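Mornis Two-Finger Gripper: Bin-Picking Evaluation Page
June
By the Driltum Equipment Desk

The Mornis gripper is offered by Driltum for mixed-item picking from open bins. It is supplied with a mounting flange, a cable set, and two pairs of replacement fingertips. This page summarizes the comparison carried out at our Corrigan facility between the Mornis and the Vutatex parallel gripper previously listed in this section.

Both grippers were run on the same arm, with the same controller settings and the same set of household items. Each completed 532 pick attempts. The Mornis succeeded on 486 of them without a second approach. Most failures with either unit occurred on flat items lying close to a bin wall - a known difficulty for grippers of this type.

Trials used a KUKA arm and gray rectangular bins set one behind the other. The item set included a blue block, an oval brush with a thin handle, and a transparent container.
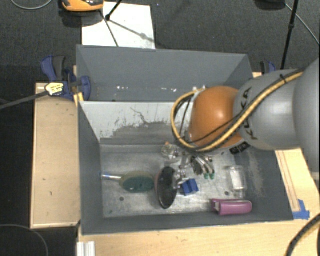

Ordering and Compatibility

The standard unit is listed under part number 2743. Customers replacing a Vutatex gripper will need the adapter plate, sold separately. Fingertips should be inspected after every 100 hours of operation and replaced in pairs.

Hose and cable lengths must be confirmed before ordering. Arms with external routing require enough slack for full wrist rotation - please state the arm model and the intended mounting position on the request form. Evaluation units are available for a loan period of four weeks, subject to stock.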